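Teaching by Demonstration: Gallery
Zindine Laboratory, Rurton Campus

The pages in this section record the work of the Demonstration Learning Group at the Zindine Laboratory. The group studies how a person can show a robot arm an everyday task, either by guiding the arm by hand or by driving it from a second station with a controller. No programming is asked of the person giving the demonstration.

The present series is known within the laboratory as Prornar. It began in June and is directed by Ruairi Lennox, with equipment support from the Geraghty Workshop. The series is limited to tabletop tasks that most adults perform without thought: placing, stacking, sorting, wiping and pouring. Each is recorded many times, by operators of differing experience, so that the group can compare one person's manner of working with another's.

Operators complete a short period of training before their recordings are accepted. A session lasts 80 minutes, including a rest at the midpoint. The series now holds 302 accepted demonstrations, and the group intends to reach 1000 before the first full review. Demonstrations that are stopped early are kept in a separate archive and are available to staff on request.

Two methods are in use. In hand guiding, the operator stands beside the arm and moves it directly through the task. In remote control, the operator is seated at the second station and the arm follows the motions of the controller. Hand guiding is usually learned faster. Remote control keeps the operator's hands out of the recorded view, and it is the method preferred for pouring and for any task in which the arm must hold an object at an angle for some time.

Visitors to this page may use the gallery for teaching purposes, provided that the laboratory is credited. Larger copies may be requested from the Rurton campus office.

Gallery: Pouring Tasks 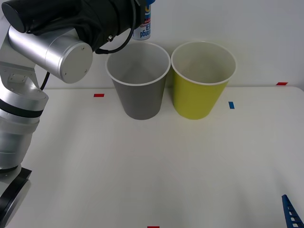
Pouring task, Prornar series. The arm holds an inverted can at the gray cup, with the yellow-green cup alongside. Strips of red and blue tape mark positions on the tabletop.

Notes on the Pouring Tasks

The pouring set comprises 28 task variations. These differ in the container held, the cup named in the instruction and the starting position of each object. Operators receive the instruction in writing and may read it again at any point before the arm begins to move.

Operators are asked to work at a natural pace and to avoid correcting small errors after the motion is complete. A demonstration is reviewed by a second member of the group before it enters the series.

Related pages: Stacking Tasks; Wiping Tasks; Operator Training; Contact the Laboratory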